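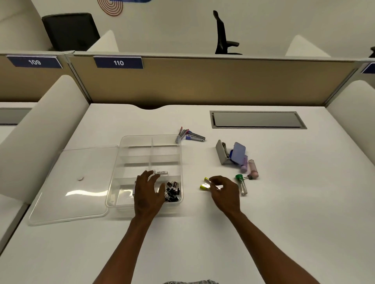
Progress report 2: Sostell desk-sorting arm
To: Grethe Lauritsen, Veltusel workshop fund
From: Edvin Grønli
Date: 2020-04-04

1. Work done this period

The base plate and shoulder joint are finished and bolted to the bench in the shared workshop. Frida Mikkelsen rewound the cable run through the upper arm, which removed the snag at full reach. The wrist is still the first version, with printed gears.

Sorting by hand was recorded at desk 110 as the reference for the motion plan. The parts set is ordinary office stock: black binder clips, a small box of staples, pens and staplers, with a clear divided tray as the target. The tray lid is kept off and laid flat to the left. Each item is picked with one hand while the other stays over the tray, and the arm will have to do the same job with a single gripper.

2. Test results

Bench trials used the same type of tray. Of 91 picks, 52 ended in the correct compartment. Most misses were binder clips, which hook together by their wire handles and come up in pairs. Clear plastic is also a problem - the depth sensor reads through the tray walls, and the dividers have to be entered by hand before each run.

3. Spending

3,533 kroner spent to date. The largest item was the replacement shoulder motor. The spare gear set from Faser is ordered and not yet paid for.

4. Next period

- Replace printed wrist gears.
- Narrow the fingertips so that one clip can be separated from a pile.
- Put matte tape on the divider edges and repeat the trials with 50 picks per item type.
- Bent Skov to review the emergency stop wiring before the arm runs unattended.

The next report is due in August.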